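4.3 Setting the Background and Black Level

Perform this procedure after the panel has been mounted and connected (sections 4.1 and 4.2) and before any color profile is loaded. It applies to all Branano wall and desk displays with firmware 2.01 or later. Displays with earlier firmware must be updated first; see section 9.

The display must be at operating temperature. Leave it switched on with a moving picture for at least 30 minutes. Do not use the standby timer during this period.

CAUTION: Do not press on the front glass while the display is on. Pressure can leave permanent marks in dark areas.

Preparing the room

1. Turn off any lamp that shines directly on the panel.

2. Close blinds or curtains. Full darkness is not required.

3. Sit or stand at the normal viewing distance. Black level looks different from steep angles, and a setting made from the side will be too high when viewed from the front.

4. Wipe the glass with the supplied dry cloth. Do not use glass cleaner. Cleaners that contain ammonia damage the Pruleck coating.

Opening the adjustment menu

5. Press MENU on the remote control. Select Picture, then Advanced, then Black Level.

6. If the Black Level line is gray, the Eco mode is on. Go to Power, set Eco to Off, and return to step 5.

7. Write down the current value. The factory value is 154. A different value means that the display has been adjusted before.

Note: The remote control must be pointed at the lower right corner of the panel. On desk models the receiver is on the stand.

Adjusting with a dark picture

Use a still picture that is mostly one dark tone and has a darker shape against it. Any source can be used, including rendered graphics. Do not use a picture that is fully black, as there is nothing in it to compare. 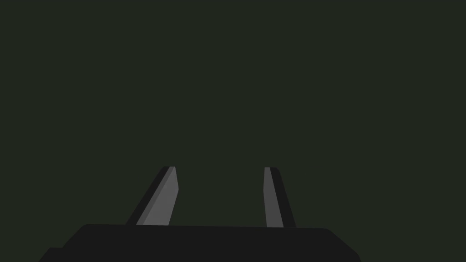
Figure 4-6. Dark olive-green background with a nearly black shape along the bottom.

8. Show the picture full screen. Wait until the menu disappears.

9. Press the down arrow until the darker shape can no longer be told apart from the background.

10. Press the up arrow one step at a time until its upper line can just be seen again. Pause for two seconds after each step. The panel needs this time to settle.

11. Check the large even area. It must be smooth. If bands or blotches are visible, go to Advanced, set Gradation to High, and repeat steps 9 and 10.

12. Press OK to store the value. If OK is not pressed within 60 seconds, the display returns to the earlier value without a message.

Note: Values above 201 make dark tones look gray and should not be stored. If the upper line cannot be seen at 201, reset the picture settings (section 4.6) and start again at step 5.

Each input keeps its own black level. Repeat steps 5 to 12 for every input in use. Settings made on HDMI 1 are not copied to HDMI 2.

Two or more displays side by side

Adjust the display at the left first. Set the others to the same stored value, then correct each by eye in single steps. Panels from different production runs may need values that differ by up to 2. Larger differences point to a fault in the Hrytsenko link cable or to a panel that has not warmed up.

After adjustment

Record the stored values in the table on the inside of the back cover. Service staff will ask for them.

Repeat the procedure after every 1,040 hours of operation. The hour counter is under Info, page 3. It cannot be reset by the user.

Section revised 24th April. Checked by Ross Sutherland, Technical Documentation.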